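Handgreifer-Bausatz von Findinden im Test: zwei Finger zum Selberbauen
16. Februar 2019

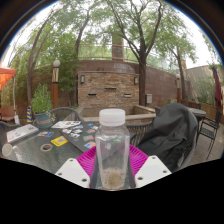
Der Greifer hält eine Kunststoffflasche mit Schraubverschluss zwischen den magentafarbenen Rippenfingern.

Wer zu Hause einen Roboterarm baut, kommt irgendwann an den Punkt, an dem der Arm fährt, aber nichts anfassen kann. Bei mir war das im letzten März so weit. Mein erster Eigenbau mit zwei starren Backen hat Schrauben und Holzklötze ordentlich gegriffen, bei Flaschen und Bechern war Schluss. Der Bausatz von Findinden verfolgt einen anderen Ansatz: weiche Rippenfinger, die sich um den Gegenstand legen, und ein Griffstück, mit dem man das Ganze zunächst von Hand bedient. Später lässt sich derselbe Kopf an einen Arm schrauben.

Lieferumfang und Druckteile

Bestellt habe ich bei Endeck, der Bausatz kostete dort 61 Euro. Enthalten sind Schrauben, Lager, Zugstange, Feder und das Material für die Greifstreifen. Die Kunststoffteile druckt man selbst, die Dateien liegen auf der Projektseite. Die Finger brauchen flexibles Filament, für Platten und Griff reicht normales PLA. Ich habe die Platten weiß gedruckt und die Finger in Magenta, weil von der Rolle noch genug übrig war.

Die Finger sind der heikle Teil. Auf meinem Drucker lief das flexible Material erst sauber, nachdem ich die Geschwindigkeit auf 20 mm/s gesenkt und den Rückzug fast ganz abgeschaltet hatte. Vier Finger habe ich gedruckt, bis zwei brauchbar waren. Bei den Ausschussteilen waren die dünnen Rippen an der Spitze nicht durchgehend verbunden, solche Finger knicken beim Zudrücken seitlich weg.

Zusammenbau

Die Anleitung ist nur auf Englisch verfügbar und an zwei Stellen veraltet. In Schritt 7 ist noch die alte Zugstange abgebildet, die neue wird andersherum eingesetzt. Die Bohrungen in den Platten kamen bei mir etwas zu eng aus dem Drucker und mussten nachgerieben werden. Wer keine Reibahle hat, kann sich mit einem Bohrer im Handfutter helfen, langsam und ohne Druck. Gebaut habe ich in der offenen Werkstatt Tatance. Zu Hause geht es genauso, man braucht Inbusschlüssel, eine kleine Zange und einen Schraubstock für die Lager.

Die grauen Greifstreifen werden zum Schluss auf die Innenseiten der Finger geklebt. Sekundenkleber hielt nicht lange auf dem flexiblen Material. Mit Kontaktkleber auf beiden Seiten und einer Nacht unter Zwingen gab es keine Probleme mehr.

In der Praxis

Flaschen sind die Stärke dieses Greifers. Die Streifen liegen links und rechts flächig an, auch wenn die Form eher eckig als rund ist. Becher gehen ebenfalls gut, solange man nicht zu weit zudrückt. Dünne Pappe und Karten auf einer glatten Tischplatte bekommt man dagegen kaum zu fassen, dafür sind die Fingerspitzen zu dick. Auch kleine Schrauben kann man vergessen.

Der Handgriff ist für meine Hand etwas zu kurz, nach einer halben Stunde merkt man das im Daumen. Die Rückstellfeder ist kräftig – für den späteren Betrieb mit Servo habe ich sie gegen eine weichere getauscht. Wer den Greifer nur von Hand nutzt, kann die Originalfeder drinlassen.

Zum Vergleich hatte ich noch den Greifer von Triantafyllou ausgeliehen. Er ist fertig montiert, sauberer verarbeitet und hat weniger Spiel in den Gelenken. Er kostet aber deutlich mehr, und Ersatzfinger gibt es nur im Satz. Beim Bausatz druckt man einen gerissenen Finger einfach nach.

Bewertung

Plus: gute Passform an Flaschen, alle Teile einzeln ersetzbar, Schrauben in ausreichender Menge dabei.
Minus: Anleitung veraltet, Griff zu kurz, flexible Finger nicht für jeden Drucker geeignet.

Von mir 4 von 5 Punkten. Für Einsteiger ohne eigenen Drucker würde ich einen abziehen. Die geänderte Griffschale mit 15 mm mehr Länge lade ich auf der Projektseite hoch, sobald die Kanten verrundet sind.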